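Home | Notebook | Materials | Bench log | Contact

Workshop notebook, Cesgate
October, started 8:40 in the morning
Written by: the bench keeper

I continue today with the blocks. The order from Kumus came in two parts, 1,467 pieces in the first part and the rest still not arrived. I have checked the delivery paper against the label and the number is the same, so I did not open every carton. The color name on the paper is "brick natural". To my eye it is more brown than the old ones, but the old ones have been under the window for a long time and I should not compare too strictly.

Weighing. I used the small scale with the limit of 1,000 g and put one block at a time. It needs a moment to become quiet after each block. Two blocks from the same carton were different enough that I weighed them again, and the second reading was the same as the first. I have put a pencil dot on the short side of the heavier one. Please do not clean this dot away.

The edges are better than in the last batch. Last time the corners came with small chips and we had red powder everywhere, also inside the drawer with the calipers. Today I wiped my hand along the long side of a block and there was only very little on the glove.

The bin. We changed to the big gray metal one, the Hileo. It is much wider than the plastic tubs and it stands well on the wooden tops. The bottom is bare metal. I was asked if I want to put a mat in it, and for the moment my answer is no. With the mat, the blocks stop where they fall and all the positions look alike. On the bare metal they can turn and slide a little, and that is what we want from this part of the work. We may try the mat later and write it as a separate series.

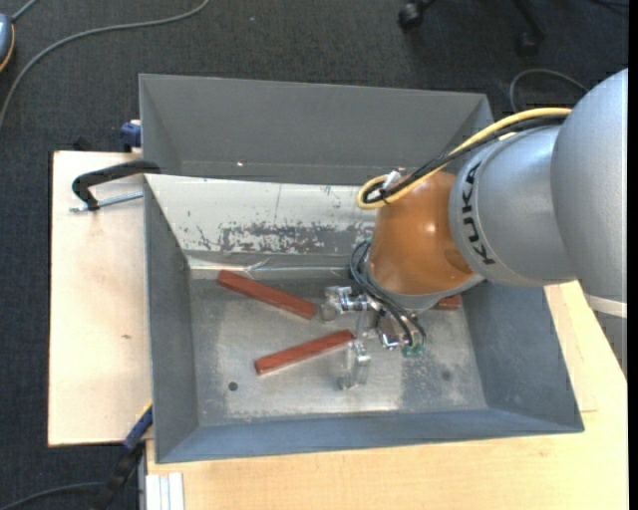

The noise is the bad side of it. When a block is dropped from the height of the rim, one can hear it in the corridor. Pillai has the room next to us and they have sent a polite message already. I answered that we will do the loud part before lunch. I also want to try a felt strip between the bin and the wood, outside only, so the inside surface stays the same.

Scratches: I marked with tape on the outer wall which side is "near" and which is "far", so that we can talk about them with the same words. In the last notes I wrote "left" and it was not clear from where I was looking. Sorry for this. From now on, near is the side of the door.

The shelf for the full cartons is a question. The paper on the shelf says 800 kg for the whole unit, and we are far below it, but the upper board already bends a bit in the middle. I moved the heavy cartons to the lowest board and left the foam on top.

Still to do:
- ask Kumus when the second part comes, and if it is the same color
- felt strip, cut to the length of the bin
- vacuum the carpet by the bench, the red dust goes deep into it
- new batteries for the small scale

Stopped at 12:15. The weights are in the table, second tab, not yet checked by a second person.

Recent entries
Rim height of the plastic tubs, measured again
Kumus cartons: how to open without the knife
Leveling the wooden tops
Red powder in the caliper drawer

Previous | Next | All entries | Back to top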